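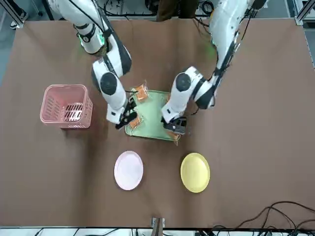 Diary / Learning English

23 Sep 2026

Today I had my first evening of the new course, and I want to write it down before I sleep, because tomorrow I will remember only the half. The class is above the library in Stekilham. We are nine students and our teacher is Dorothy Marsden, who speaks slowly at the start and then forgets and becomes fast like a train.

In August I promised myself to write one page in English every week. I have written three pages in total. So I am behind, but the notebook is nice and I did not want to leave it empty.

The subject this evening was small words. I believed I knew the small words. I have lived here for five years and I use "on" and "at" and "in" the whole day, at work and in the shops. Then Dorothy gave us a paper with gaps and I made more mistakes than the young man beside me, Jamie Cheetham, who is only there to help and who was born in this town. He also made two! He said he had never thought about why a person is in a car but on a bus. Dorothy explained that you can walk around on a bus, and I liked this explanation very much, until Yolanda asked about a very small boat. We talked about the boat for a long time.

Yolanda Sotomayor is my favorite person in the group so far. She keeps a list of the words she has learned and it has some 700 words now. She writes each one with the place where she heard it. "Drizzle" she has from the bus stop. "Stubborn" she has from her daughter's school. I would like to do the same, but I know myself, and after a week I would be writing only the words and not the places.

We have two Malcolms, Lockwood and Tunstall, and this makes trouble when Dorothy calls for an answer. Both look up, both wait, and then both speak. At the break we decided to use the surnames, but it sounded too strict, like in the army, so we went back to Malcolm.

For homework we must write ten sentences about our kitchen with the small words underlined. I did four of them on the way home. The cups are on the shelf. The shelf is above the sink. The soup is in the pot - or is it at the pot? No, in.

New words from today: to mumble, a gap, to get the hang of. The last one I asked her to repeat, and I still do not see what is hanging.

I must buy a better pen before the next class.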